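Handovley Help Desk
Ticket 209 – Lobby and lounge Wi-Fi drops every evening
Status: Resolved, monitoring
Product: Primico mesh router with three satellite units
Site: Gitley guest house, ground floor

Original message from customer

Hello, and thank you in advance for your patience with me, as I have already talked to your phone line twice and I'm afraid I rambled both times. We run a small guest house and we have had your Primico system since the spring before last. It has been a very good little system and I have told plenty of people so. Lately, though, the Wi-Fi in the lounge goes away in the evening, usually a bit after seven, and comes back when it feels like it. The bedrooms upstairs are fine. The kitchen is fine. The lounge, where everybody wants to sit with their tablets after supper, is the one place it quits.

I have turned everything off and on again. I have also moved the satellite from the bookcase to the windowsill and back, and stood in the hallway holding my phone over my head, which my guests enjoyed very much. The light on the satellite goes from white to amber when the trouble starts. Please tell me what else you need.

Reply from support

Thank you for such a clear note, and please don't worry about rambling – it was the part about the amber light that helped the most. Amber on a satellite means it is still powered and still talking to the main router, but the link between them is weak. So your internet service itself is probably all right, and we can leave your provider alone for now.

Could you do a few things for us when you have a quiet moment?

Open the Primico app, tap the lounge satellite, and write down the signal number you see in the morning. Then do the same in the evening when the light is amber.

Let us know what is plugged in or switched on in or near the lounge after seven that isn't on during the day. Lamps, heaters, speakers, anything at all.

Tell us a little about the room, too.

Customer reply

I did my homework! In the morning the app says the signal is 4 out of 5. At half past seven it was down to 1, and then the little line through the circle appeared and my poor guest lost her movie.

As for the room, it has carpet and long pleated curtains across the back wall, with the loveseat in front of them and a dark wood console table in front of that. The satellite lives on the bookcase, on the hallway side.

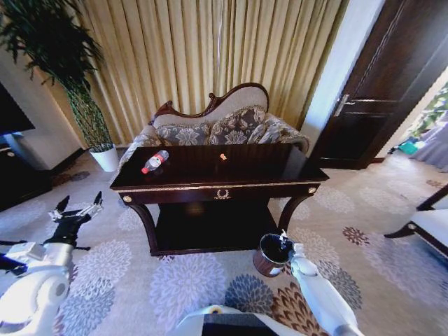 Lounge: loveseat, curtains and console table

Now, what is on in the evening. There are two table lamps, and the television, and the Erraji wireless speaker, which I put on for a bit of piano music when people come in from supper. I had not thought of the speaker at all until I sat down to write this list. It sits on the bookcase too, one shelf below your satellite. We bought it in May and I couldn't swear to it, but I believe the trouble began not long after.

Reply from support

Thank you, the numbers and the list are both very helpful. Curtains and carpet don't bother Wi-Fi much, so please leave your nice room just as it is. We would like to look at the speaker first. A wireless speaker sitting that close to a satellite can crowd it, a bit like two people talking in the same ear.

Please try these in order, and stop when the light stays white:

1. Move the speaker to the other side of the lounge, at least some 4 feet from the satellite. Leave the satellite where it is.
2. In the app, go to Settings, then Wireless, then Channel, and change Auto to a fixed channel. Start with 11, and if that's no better, try 1.
3. Restart the main router first, wait until its light is white, and then restart the lounge satellite.

Give each change a whole evening before you go on to the next. I know that is slow, but if we change everything at once we won't know which one did it, and you'd be back here with us the next time you buy a speaker.

Customer reply

First evening, speaker moved over beside the television. Much better! One short drop while I was bringing in the coffee, and the signal number stayed at 3 the rest of the time. Second evening, I changed the channel to 11 (it took me a while to find, as the Wireless page is hiding under a little gear) and we had no drops at all. I didn't do the restarts, because you said to stop when it stayed white, and it has.

We have a full house on Friday, so that will be the real test. Could you keep this open until after the weekend?

Reply from support

Of course. I've set the ticket to monitoring and it will stay open through the weekend. If the light does go amber on Friday, please jot down the time and the signal number and go ahead with step 3. You can reply straight to this message and it will come back to the same desk.

Customer reply

Full house, piano music, two movies going at once, and white all night. Please close it whenever you like, and thank you for being so kind about the phone calls.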